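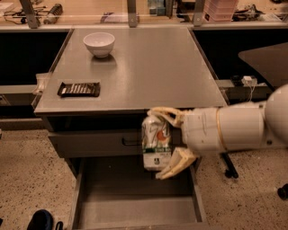
Tímea Lakatos had been given the desk by a man called Ulico, who was moving to Lusurlow and didn't want to pay for the bigger van. It was a grey thing with two drawers, and the lower one stuck unless you lifted it a little as you pulled. He showed her how twice. Then he gave her his key to the street door and went down to help with the wardrobe.

She had the room by herself after that. It was on the second floor above the Sekero shop, which sold paint and hinges, and when the shop was mixing paint you could feel it in the floorboards. The rent was 300 a month. She had 4000 saved, and on the bus she had worked out how long that would last if no work came in, and then worked it out again in case she had got it wrong.

The work was mending clocks. Her uncle had done it for forty years and had left her his tools and a list of customers, most of them old. She wrote to all of them in January. By spring she had heard back from 20, and several of those had only written to say how sorry they were about her uncle.

The first evening she cleaned the desk. She wiped the top with vinegar and warm water and it came up well, apart from a ring where someone had stood a hot mug. Then she did the drawers. The upper one had a bus timetable in it, three pen lids and a receipt for cheese. She threw out the timetable and the receipt and kept the pen lids, as she had pens without any.

In the lower drawer there was a bar of chocolate and an envelope. The envelope had "Sin" written on it, and it was sealed.

She thought at first that it was a word, and she didn't much like finding it. Then she remembered that Ulico had talked about a Sin while they were carrying the desk across the room. Sin had the desk before me, he had said. Sin never had any trouble with the drawer.

She put the chocolate on top of the desk and the envelope next to it, and went home.

On Monday she rang Ulico. He was at the new place and there was a lot of banging behind him.

"There was an envelope in the bottom drawer," she said. "For Sin."

"At the back?"

"Yes."

"I forgot that was there," he said. The banging went on. "It's money. I owed him for the desk. He wouldn't take it, so I said I'd put it in the drawer and he could have it whenever he liked."

"And he didn't come?"

"He came every week. He used to bring biscuits. He just never opened the drawer."

She asked what she should do with it. Ulico said he would have to think. He asked if the desk was all right otherwise, and she said it was, and he said to lift as you pull, and she said she knew.

"Is the chocolate yours as well?" she said.

"No," said Ulico. "I don't know anything about any chocolate."

A Mrs Barrow brought in a carriage clock that week, wrapped in a towel. It had belonged to her mother. It lost time, but only in the afternoons, and Mrs Barrow had written down how much on the back of a calendar page. Tímea took the clock apart on the desk and put the screws in a saucer, and cleaned everything, and put it back together. She charged 93 for it. Mrs Barrow paid in notes and said her uncle would have charged less but would have taken until summer.

Sin came on the Thursday. He was a tall man in a raincoat, older than she had expected, and he knocked though the door was open. He had a packet of biscuits under his arm.

"He's gone, then," he said.

"To Lusurlow. He said you might come by."

Sin looked at the desk. He put his hand on the top, near the ring, and moved it along to the corner. She told him that there was an envelope, and she got it down from the shelf and held it out to him.

"Oh, that," he said. "No, you keep that in there."

"It's yours."

"It's for the desk," said Sin. "If I took it, I'd have sold the thing. I only lent it him."

She didn't know what to say to this. It meant, as far as she could see, that the desk wasn't hers either. She thought of the two men getting it round the turn in the stairs.

"Do you want it back?" she said.

"Where would I put it?" He sat down on the other chair and opened the biscuits. "Does the bottom drawer still stick?"

"You have to lift it."

"That's right," he said.

She put the envelope back in the drawer and shut it. Then she went to fill the kettle, and when she came back he had broken the chocolate into squares and was eating one.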